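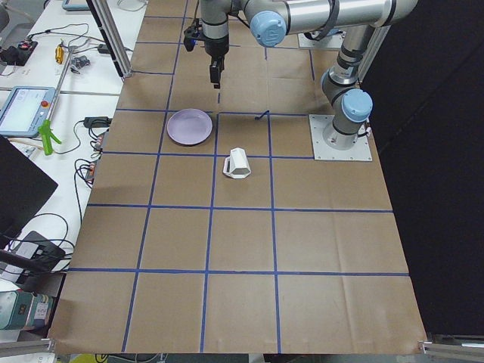

Visitors always ask whether they can hold the mug, according to Clandholm, where the first open day was run without a rope, and the answer given there was yes exactly once. Please read section 5 before you unlock the doors.

5. Running the Tabletop Demonstration

This section covers the plate-and-mug routine for open days at the Skurkberg lab. It assumes the arm has been installed and passed its morning check. If it has not, go back to section 4 and bring coffee.

5.1 Preparing the table

1. Look over the kraft paper. Creases and smudges are fine. A tear under a tape line is not, as the gripper will find it during the one run the dean attends.

2. Press down any blue tape that has lifted. Do not straighten the grid. The lines have wandered a little and the routine was taught on them as they are.

3. Lay the lavender plate flat inside a single cell.

4. Put the white mug on its side in a neighboring cell, with the handle toward the plate. Standing it upright looks nicer and is a different program (see 5.4).

5. Clear phones, badges and free pens off the paper. Visitors set things down on any flat surface they are offered.

Note: The tape marks cells for people. The arm works from taught positions and has no opinion about tape.

5.2 Starting the routine

1. Take the teach pendant from the desk. Whoever holds the pendant keeps it until the run ends and does not also give the talk.

2. Check that the red emergency stop button on the pendant is released.

3. Load program 1101 from the Zenard menu. Program 1683 has almost the same name and was written for a taller table.

4. Set speed to 20 percent. Guests will say it looks slow. Agree with them.

5. Ask everyone to step back, wait until they really have, and press Start.

CAUTION: Keep hands, sleeves and lanyards away from the table while the arm is enabled. A paused arm is still enabled.

5.3 If the gripper misses

1. Stop the program and raise the wrist clear of the mug.

2. Put the mug back in its cell. Do not nudge it during a run — the audience sees everything.

3. Restart from step 2 of 5.2. After a second miss, switch to the Poduval slides, which have never dropped anything.

Note: "Is it supposed to do that?" may be answered truthfully.

5.4 Upright mug

Removed in the May 2022 revision. Spare mugs are on order.

5.5 Closing down

1. Send the arm to its park position and press the emergency stop.

2. Hang up the visitor badges. Count them against the sign-in sheet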